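Workshop notebook, used book bench
March 16, 2024

Continuing with the Proltitz lot (devotional and church history, mixed bindings). Left over from the previous entry: grading notes for the trade paperbacks, glue test on the split spines, and the listing template change.

Grading. Went back over the paperbacks marked Good and moved a fair number down to Acceptable. The problem is the same in nearly all of them: the spine looks sound when closed, then opens flat at one gathering near the middle and stays there. Old hot-melt, gone brittle. New rule for this bench: open each copy at three places before writing the grade. If any opening shows the glue line, the copy can't go above Good, whatever the cover looks like. Underlining in pencil on fewer than 10 pages stays in Good with a note. Ink underlining goes to Acceptable.

Two hymnals have a musty smell. Bagged with the charcoal sachets, not listed yet. Check them again before the next intake. The December batch needed longer than expected and one copy never cleared.

Glue test. Used PVA straight from the bottle on four scrap spines and PVA cut with methyl cellulose on four more. Pressed overnight under the brick stack.
Straight PVA: strong, but two spines show a ridge and the pages pull at the gutter.
Mix: opens better, slower to grab, one spine slipped out of square before it set.
Will go with the mix for anything over 300 pages and clamp sooner. Thin pamphlets don't need either, restaple or leave alone.

Weights. The 445 g copies in mailers are fine. The two-volume Gilivach sermons go over the limit for the flat mailer once board is added, so those need the small carton. Template updated to match.

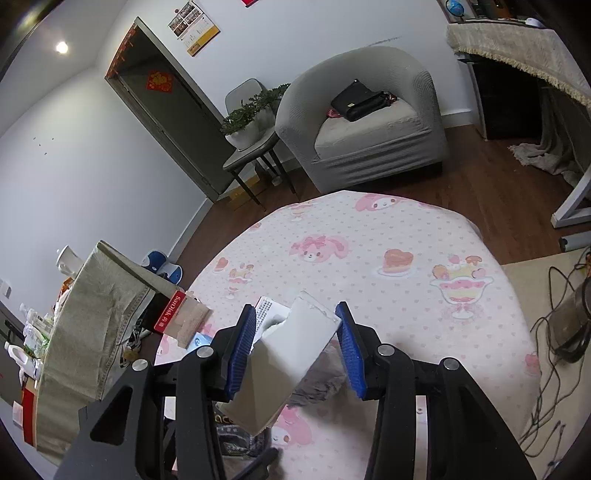
White box held in the gripper, gray bag and laptop keyboard beneath and behind.

Listing template. Changed the order of fields. Binding and page count now come right after the title, condition text after that, shipping line last. The old order cut off the condition text in the search preview, and buyers were asking questions the listing already answered. Also dropped "minor shelf wear" as a stock phrase. Say where the wear is: corners, head of spine, lower edge.

Edition points. The Bucur catechism exists in at least two printings with the same date on the title page. The later one has a blank leaf after the index and a price on the rear flap. Both had been entered as first printing. Corrected the ones on the shelf. Sold records not touched.

Edbridge reprints: page count in the database is from the original edition and is off by the length of the new preface. Count by hand until fixed.

Stock. Database shows some 3000 titles in the religion section. Shelf check on bay 4 found 70 entries with no location code, mostly from before the bays were renumbered. Codes added where the book was found. The remainder set to hold so they can't be ordered.

To do:
- clamp boards, second set, cut to octavo
- recheck hymnals
- order small cartons
- finish bay 4, start bay 5
- Edbridge page counts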